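The Small Green Hour
Why grown-ups are learning to juggle, and why so many of them can't stop

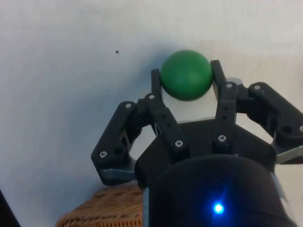
A green ball, held at its middle.

Kirsty Ritchie dropped her first ball on a Pokonik sidewalk in June, outside a bakery, in front of a line of people waiting for rolls. It went under a parked van. She lay down on her stomach in her work clothes, fished it out with an umbrella, and started again.

"I was 46 and I'd been told my whole life that I couldn't catch," she says. "My brother could catch. I was the one who read."

She can catch now. On the evening I visit the Pollock Street hall, where her juggling club meets, she is keeping three balls in the air while telling me where to find the coffee, which way the bathroom is, and why I should never buy a cheap beanbag. Her eyes stay on a spot above her forehead the whole time. Her hands look like they belong to somebody else, somebody very relaxed.

I came to watch. I lasted maybe five minutes before a ball was put in my palm.

The first lesson uses just one. You throw it from one hand to the other in an arc that peaks at eye level, and you do this until you are bored, and then for a good while longer. It sounds like nothing at all, but try it! My right hand threw beautifully. My left hand flung the thing at a radiator. Kirsty says almost every beginner has a good hand and a panicky hand, and that the panicky one gets better faster than you'd think if you stop apologizing for it.

Two balls is where people get stuck. The natural urge is to throw the first one up and quickly pass the second one across underneath, the way kids do. It feels like juggling. It's a dead end, and old habits from the schoolyard can take weeks to shake off. What you want is two matching throws, one after the other, with the second leaving your hand just as the first starts to come down. Throw, throw, catch, catch. People in the hall mutter it under their breath, and with a full room it sounds a bit like a train.

Then there's three, and the pattern everyone calls the cascade, which is the one you picture when you picture juggling. I didn't get there that night. A retired bus driver at the next table over did, for the first time ever, and the whole room clapped while he stood there bright red and asked if anybody had filmed it.

The club began as Kirsty and two neighbors from Allitz, the hillside part of town, who practiced in a garage with the car backed out. Now there are 74 members on the list and a waiting list for the beginner night. They are nurses, students, a roofer, a father and daughter who pass clubs to each other without saying a word. The oldest member is 81 and specializes in bouncing balls off the floor, a style that suits her because, as she points out, the ball comes back up to you.

What they share is a fondness for dropping things. I mean this as praise. In most hobbies your mistakes are private or at least quiet, a wrong stitch or a flat note. A dropped ball rolls across the floor and stops at a stranger's shoe, and the stranger picks it up and hands it back, and now you're talking. Half the friendships in the room seem to have started that way.

Equipment arguments are fierce and cheerful. Beanbags stay where they fall, so beginners love them. Smooth balls look better in flight and roll away under every piece of furniture you own. Size matters more than weight, most people here agree, and a ball should fill the hand without stretching it. Color gets strong feelings too. Kirsty likes one bright color for all three, so that no single ball draws your eye. The bus driver wants three different ones and will not be moved.

The goal for newer members is 100 catches in a row. There's a chalkboard by the door for names, and it's nearly full. After that the target jumps to 500, and the mood changes. Shoulders ache. Somebody sneezes at 460. I watched a young man named only "Fitz" on the board get past 400 and lose it all to a ringing phone, his own, and laugh so hard he had to sit down.

Every year the club takes its balls, rings, and clubs to Plorurano, a weekend meet on the lake where jugglers camp in a field and trade tricks until dark. Kirsty went the first time with 8 weeks of practice behind her, terrified of being the worst one there. She was, she says happily, by a mile. A teenager spent an afternoon teaching her to throw under one leg, and she taught him how to light a camp stove.

I took three borrowed balls home with me. They're on the kitchen counter next to the fruit, and last night, standing over the bed so I wouldn't have to bend so far, I got to six catches. Then seven. My left hand is still panicky, but the radiator is safe.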